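Stavbridge closes sample-pack contest with 2543 entries

19 February 2022

Stavbridge has published the results of its field-recording contest, in which producers were asked to build a complete track from a single pack of household sounds. The contest drew 2543 entries, of which 44 went through to the listening round.

First place goes to Josué Guimarães for 'Tumedier', a slow techno piece at half tempo. The bass line is a resampled motor hum, pitched down and passed through a low-pass filter with very little resonance. Percussion is taken from door latches and drum knocks, with the transients left unprocessed – the judges noted that most entrants had compressed theirs heavily.

The two runners-up are Noven, for an ambient track with no percussion at all, and the duo Győri, whose entry keeps the original noise floor of the recordings throughout.

Entries were limited to 5 minutes. Synthesisers were not permitted, but time-stretching, granular processing and convolution were. Files had to be supplied as 24-bit WAV with at least 2 dB of headroom, and a number of tracks were returned to their makers for exceeding this before being accepted at the second attempt.

Guimarães receives a year's access to the Stavbridge course library and a mastering session. Both runners-up receive the course on editing found sound. The winning track will be released in March, together with the project file and a short written breakdown of the signal chain.

The sample pack remains available to members from the downloads page. The licence allows commercial use in finished tracks – the raw files may not be redistributed. 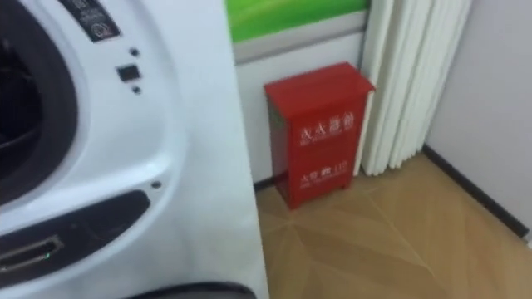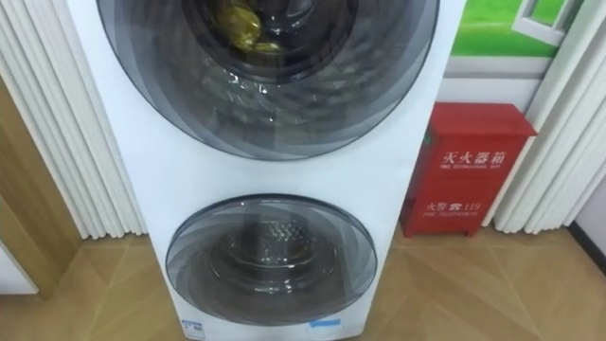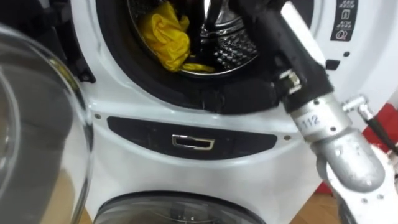
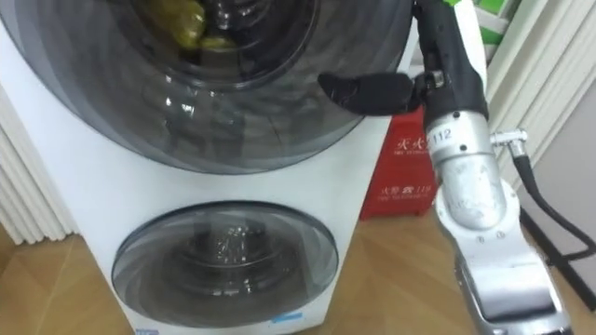 White front-loading washing machine, four views.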